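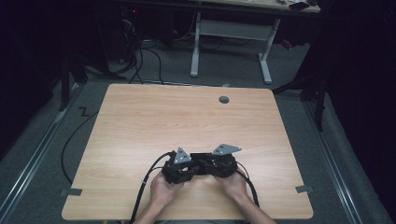

Fig. 1. Hand-held gripper, fingertips open, held over the bench table.

Week 6: Reading gripper comparisons

Vendors like to quote one success rate. Ask what was picked up, by whom, and how many tries were thrown out before counting began.

The Jendport trial is our main case. Ayman Tawfik's group logged 1,491 grasps with the hand-held unit and kept 1,420. The write-up calls the rest "operator error" and leaves it there. Were dropped parts operator error? Mahlet Kahsay asked for the logs in May and got a summary table.

Points to argue on Wednesday:

The test set had 18 objects, most of them boxes. Flat plate fingertips ought to do well on boxes.

A person holding the gripper corrects the approach angle without thinking. An arm will not – so how much of the score belongs to the hands?

The Olivares gripper was tested only on an arm. Can the two columns share a table at all?

Reading: Brorow report, methods section only. Skip the summary, it oversells.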